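4. Aufgabe von Hand vorführen

So, jetzt kommt der Teil, auf den ich mich beim Schreiben am meisten gefreut habe: Wir zeigen dem Arm, was er mit dem Tuch machen soll! Wer Kapitel 3 übersprungen hat (ich kenne euch), bitte kurz zurück, die Nullpunkte müssen stimmen.

1. Frisches Packpapier auflegen und das Raster mit blauem Klebeband abkleben. Papier vorher glatt streichen, Falten nerven später sehr.

2. Am Bedienpanel das Projekt Irix öffnen und den Handführmodus wählen. Die Geschwindigkeit stelle ich auf 40 Prozent, Romana Slanina fährt lieber langsamer, geht auch.

3. Tuch ins Raster legen. Es darf ruhig knittrig sein und über einer Linie liegen, der Arm soll ja nicht nur Musterfälle kennenlernen.

4. Den Arm am Handgelenk fassen und die Spitze seitlich bis dicht an den Stoff führen. Dort kurz stehen bleiben und am Panel »Punkt merken« drücken.

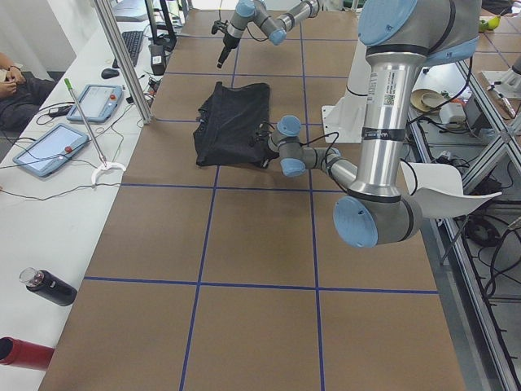
5. Aufnahme starten und die ganze Bewegung in einem Zug vorführen: ran ans Tuch, greifen, anheben, ablegen. Wenn ihr euch verhaspelt, lieber abbrechen und neu anfangen, ich mache das auch ständig.

6. Das Ganze 5-mal wiederholen und das Tuch jedes Mal ein bisschen anders hinlegen.

Achtung: Beim Führen bleibt eine Hand frei für den Not-Halt. Und passt auf das Kabel am Handgelenk auf, das bleibt gern irgendwo hängen!

Hinweis: Erscheint Meldung 1311, ist der Speicher voll. Alte Aufnahmen löschen, Panel neu starten, weiter bei Schritt 5.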